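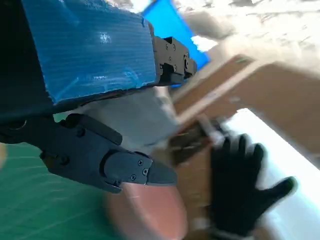 Shabani Masanja told us in his first email that we were wasting our time, and that any café owner in the city could have given us the answer for the price of a flat white. Reusable cup schemes lose their cups, he wrote, and the people running them know it.

He may be right. We did the project anyway, and this report sets out what we found and how far we think it can be trusted.

Background

The campus scheme is run by Nolleo. You scan a code at the counter, take your coffee in a hard cup and bring it back to any return bin within 11 days. If you don't, you are charged for it. The posters by the library say the scheme is "closing the loop on takeaway waste", and the semester newsletter repeated the line without a source. Neither says how many cups come back, how often each one is washed and refilled, or what the people using it drank from before.

That last point bothered us most. A hard cup takes more material and energy to make than a paper one, so it has to replace a fair number of paper cups before it comes out ahead. If it is borrowed mainly by people who used to carry their own mug, it replaces nothing at all.

Method

We surveyed customers at two cafés, Lendinetti and Antoniadis, during the morning rush. Lendinetti offers the scheme and Antoniadis doesn't. We got 78 usable responses. Each person was asked what they were drinking from today, what they usually drank from a year ago and, if they used the scheme, whether they had ever been charged for a late cup.

We also asked Nolleo for its return figures. The reply thanked us for our interest and attached a brochure.

Results

Most people at both cafés were drinking from paper. At Lendinetti the scheme cups came second, but a good share of the people holding one said they used to bring a keep cup from home. One wrote on the form that she had stopped because she hated washing it in the staff kitchen. Several had been charged at least once, and a few of those hadn't noticed until we asked and they checked the app.

At Antoniadis, personal cups were more common than we expected. The café takes a bit off the price if you bring your own and has done so for years. There is no app.

Problems with our data

People say what they think sounds good, especially to a student with a clipboard. Asking anyone to remember their habits from a year ago is shaky. The two cafés also draw different crowds – Lendinetti is beside the engineering labs and Antoniadis is closer to the bus stop – so we can't put the difference down to the scheme alone. We did not survey in June, when exams change everybody's routine.

Discussion

We can't say the scheme fails. We can say that its central claim hasn't been shown, and that the organisation best placed to show it chose to send a brochure. Until return and reuse figures are published, we recommend the university take the wording off its posters. A discount for personal cups would be cheaper to trial and easier to measure.

We sent Shabani a draft. He replied that we still owed him a flat white.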